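Caltico Two-Hand Work Cell: Set-Up Guide
Section 5. Soft Goods Handling: Table Preparation and Readiness Check

5.1 Scope

This section covers preparation of the work surface for soft goods tasks: picking up, turning, straightening and folding knitted and woven items. It applies to the Lonau two-finger gripper in paired use, in hand-held or arm-mounted form. Hard goods are covered in Section 4.

Soft goods remain the least reliable class of household work for the cell. Plan staffing on the assumption that an operator stays at the table for the whole shift.

5.2 Clearing the work surface

1. Remove all items from the tabletop.
2. Wipe the tabletop with a dry cloth. Do not use polish. A slick surface lets fabric slide ahead of the fingers.
3. Locate any cable pass-through hole. Enter its position in the Plosby console under Table > Keep-Out.
4. Bring both grippers over the table with the fingers open.
5. Confirm that the fingertips can reach the middle of the table from both sides without the linkages touching.

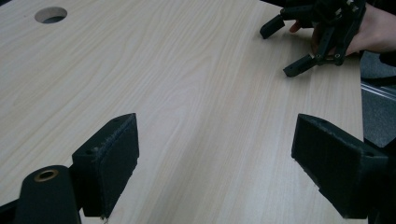

Figure 5-1. Both grippers over the tabletop, with pass-through hole.

CAUTION: Do not lower the fingertips into a pass-through hole. A fingertip caught on the rim can bend the linkage pins.

NOTE: If the table is moved after step 3, the keep-out entry is no longer valid. Delete it and enter the position again.

5.3 Checking the fingertip pads

1. Power down the arms, if fitted.
2. Inspect the grip surface on each pad. Light fraying at the edges is acceptable. Replace the pad if the grip surface lifts at a corner.
3. Remove lint and scraps from the pad tips.
4. Close the fingers by hand. The pads must meet along their full height.
5. Reset the cycle counter after any pad change.

5.4 Readiness check

The check is a fixed run of 1,000 pick-and-place cycles using the Pasichnyk fabric set. Results from other fabrics are not comparable.

1. Place one item from the set on the table, clear of the keep-out area.
2. Start the run from Plosby > Checks > Soft Goods.
3. Log every drop, double pick and snag. Do not correct the item by hand during a cycle.
4. Stop the run if 5 snags occur in a row, and repeat 5.3.

Passing the check qualifies the cell for supervised picking only. It does not qualify the cell for folding, sorting mixed laundry or fastening buttons. These tasks still depend on an operator to recover from failed grasps. Thick knits are a known weak point: the fingers may take one layer, both layers or only a pinch of surface yarn, and the console reports all three as a closed grip.

Items with buttons or other hard parts need a grasp point on plain fabric. A hard part between the pads holds them apart and lets the fabric slip.

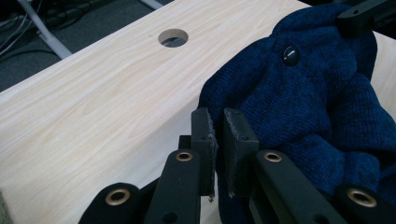

Can the cell be left to work through a basket of knitwear unattended?
Unattended operation is not supported for soft goods in this release. An operator must be within reach of the stop button whenever fabric is on the table.

5.5 Error codes

1,483 Grip closed, no load change. Open the fingers, lay the item flat and retry.
1,516 Fingertip inside keep-out area. Raise the gripper before clearing the code.

If either code returns after a retry, end the run and save the log before powering down.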